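Pluvia: Collecting Kitchen Demonstrations for a Tabletop Arm
Project report, Drutuleo Lab course, September

1. Goal

The Pluvia project trains a policy to pick up and place kitchen objects from overhead camera input. Our part was the data. The previous group's set had 150 episodes, nearly all on a clear table with one object and one target. A policy trained on it failed as soon as a second object was added. We were asked to record a new set on a cluttered table, using the same logging code (Jerell) so that both sets can be merged.

2. Workspace

The arm works over a flat, light tabletop with small mounting holes. Objects include a pale green colander, a small saucepan, cups, a frying pan, a spatula, toy-sized and full-sized food items, and a plate. A toaster oven stands on the right side with its door facing the middle of the table. The oven takes up a good part of the right side, which limits the approach angles available for objects near it.
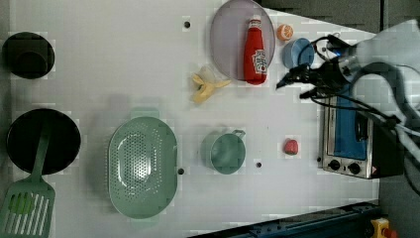
3. Procedure

Each episode starts from a layout sheet. The sheet gives a region for each object, not an exact pose, so positions vary between episodes. The operator reads the instruction, starts the log, teleoperates the arm, and stops the log when the gripper is clear of the object. Failed grasps are kept if the operator recovers within the same episode. All others are flagged and left out of training.

We used 9 layouts and 6 instructions. Sessions were limited to 21 episodes per operator after early tests showed that path length went up toward the end of longer sessions.
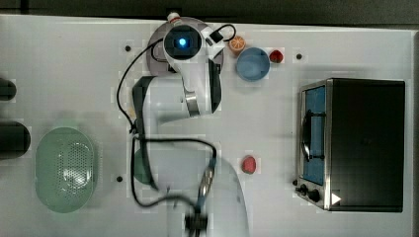 Figure 2. Arm over the table, overhead view. Fruit and a light blue bowl at upper right, colander at left.

4. Problems found

Occlusion was the largest source of bad labels. From overhead, the arm covers a large area below the wrist, and the cable can cross objects the labeler needs to see. Van den Broek, the annotation tool we used, interpolates object masks between keyframes, and its masks drifted whenever an object stayed hidden for more than a few frames. We added keyframes by hand for these segments.

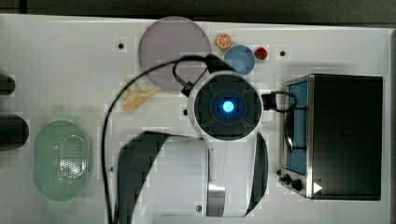
Color was a second problem. The colander and the saucepan are close in color, and the first version of the labels swapped them in about a tenth of the episodes where both were present. Changing the class list to include shape terms removed most of the swaps. The remaining ones were corrected manually.

5. Remaining work

The merged set has not been used for a full training run. The timestamp offset between the arm log and the overhead video is corrected with a constant per session, and this should be replaced by a hardware trigger. Layouts 7 and 8 still need a second operator.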